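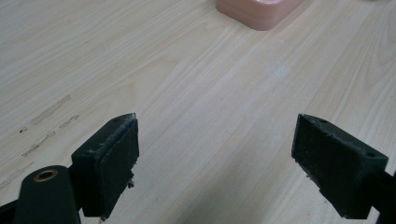
By the Editorial Office, Dokitz Equipment Review
Interview conducted in April

When the Uncombe Training Center prepared its first equipment plan for hand-held grippers, the budget contained one line for the devices and one for shipping. The current plan runs to four pages. The center's equipment manager, who has been responsible for both versions, met with us at the Itdale site to discuss what changed between them. The manager asked to be identified by position only.

"The purchase price was the part we understood," the manager said. "We had quotes, we compared them, and we chose the Kun model. What we had not planned for was the cost of keeping the grippers in the condition in which they arrived."

The foam pads on the fingers are the clearest case. In daily use they collect dust and light specks of debris, and the edges begin to fray. The first plan treated the pads as part of the device and made no provision for replacing them.

"A pad is a consumable, in the same way that a filter is a consumable," the manager said. "We now carry it on a separate line, with its own reorder point. This year we budgeted for 70 pairs. I would prefer to end the year with some on the shelf."

The center had asked its purchasing office to approve that quantity before any schedule for changing pads existed, and the request was returned. The manager described this as a fair decision. The second request included a written inspection procedure: operators look at both pads at the start of a shift, remove anything hanging from the edges, and set the gripper aside if the foam no longer covers the gripping face. It was approved without changes.

Work surfaces were a second omission. The tables at Itdale were already owned by the center and therefore appeared in the plan at no cost. Scuffs and dark streaks on a light tabletop were regarded as a housekeeping matter until operators began asking whether they should be working around them.

"We had to decide what we considered an acceptable table," the manager said. "A mark is not always a problem. Some of our users want ordinary surfaces with ordinary wear. Others want the same clean surface every time. Those are different budgets, and we should have asked the question before we ordered anything."

The plan now sets aside $4,000 for surfaces and cleaning supplies at the site. Lighting is handled under the building budget, an arrangement the manager hopes to revise.

We asked about the objects used in the work, which are mostly small household items. The inventory lists 1,163 of them. Individually they are inexpensive, and for that reason they were bought at first on a general supplies account – a practice the manager does not recommend.

"It was convenient, and it left us without a record," the manager said. "When something cracked or went missing, we could not say what it had cost or where to get another. If a session calls for a particular dish, a similar dish may not do."

On the choice between buying and leasing, the manager was cautious. The center considered a lease for 64 grippers and decided to purchase a smaller number outright, with an option to add more. Under the lease terms offered, worn pads and scratched housings would have been charged at return.

"I could not sign that with confidence," the manager said. "These are tools that people hold and put down on tables all day. They will show it. A different site with lighter use might reach the opposite conclusion, and I would not argue with them."

The manager's advice to other institutions was to request the price of every replaceable part at the time of the first quote, down to the screws, and to ask how long each takes to arrive. Uncombe did not do this, and one early order of pads was delayed while the part number was confirmed.

The next revision of the plan is due before the summer session. It will add a line for operator time spent on cleaning and inspection, currently absorbed by the training budget. The amount has not been settled.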